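Automation at the Nirness depot

The Nirness depot is a parts distribution warehouse run by Forkier, a wholesaler of plumbing and heating spares. It is known mainly for the slow and rather neighbourly way in which it brought automated handling into its picking hall, over a period of 8 years, and for the changes this made to the working lives of the people employed there. Most of the staff still call the place "the shed", although the original shed was pulled down long before any of the present machinery arrived.

Background

Before automation the depot worked much as any other of its kind. Orders were printed in the front office, carried through to the hall in a wire tray, and picked on foot by people pushing trolleys. A full round of the aisles came to 2,250 paces, a figure worked out one quiet afternoon by Kirsty Pollock, then a picker and later the hall supervisor, and it was quoted so often afterwards that it found its way into the training booklet. Heavier goods such as valves and pump bodies were kept on the lower tiers, and it was the bending for these that people complained of most, along with sore wrists in the winter months.

Introduction of the machines

The first equipment was a short conveyor between the hall and the packing benches, which was noisy and not much loved. It was followed by two lifting arms and then by a transfer system known as Clillau, which moves crates between the storage racks and the picking stations. The planning was led by Ertuğrul Şimşekoğlu, an engineer who spent his first May at the depot picking orders alongside everybody else and wrote his proposals only when he had finished. Several of the older hands have said that this month did more to settle people's nerves than any of the meetings, of which there were a good many.

Loose cartons gave the system a great deal of trouble, being of every shape and often a little crushed at the corners, and so the depot went over to open plastic crates for nearly everything. This was a bigger upheaval than the arms themselves. Shelves had to be taken out, labels moved, and 210 lines of stock given new homes, and for a while even people who had worked there half their lives could be found wandering about looking for the olives and compression nuts.

Effects on the work

The clearest change has been in walking and lifting. Pickers now stand at a station for most of a shift and the crates are brought to them, which suited those with bad knees very well and suited some of the younger staff rather less, as they had liked being on the move and stopping for a word at the end of an aisle. After a trial, turns at the stations were shortened and mixed with time spent on returns, goods-in and rack duty, so that people could stretch their legs and see one another.

Rack duty is the name given at Nirness to looking after the storage racks and the crates that go in and out of them. 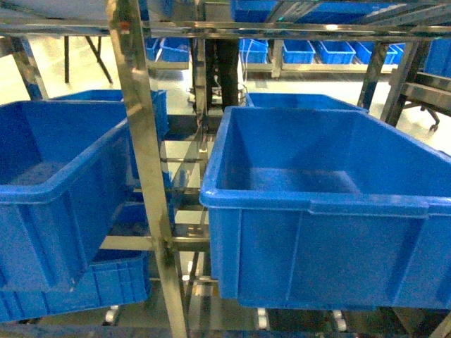

It is done in pairs, usually by one experienced person and one who is still learning, and covers checking rims and walls for cracks, putting straight any crate that has settled askew, and wiping down the steelwork. The system is fussy about angles, and a crate that a person would simply reach into without a thought may be enough to bring it to a polite halt. Staff on rack duty have become very good at spotting such things in passing, and many of the small improvements to the hall began as remarks made by them over tea.

Skills and pay

Pickers who wished to were trained to restart the system, clear ordinary stoppages and carry out simple maintenance, and a new grade was agreed for those who completed the course. Pollock was among the first to take it. The course is taught in the Tennant room, a former stationery store upstairs, and includes a morning on picking by hand from a printed sheet, which is kept up so that orders can still go out when the power fails.

See also

Clillau transfer system
Forkier
Order picking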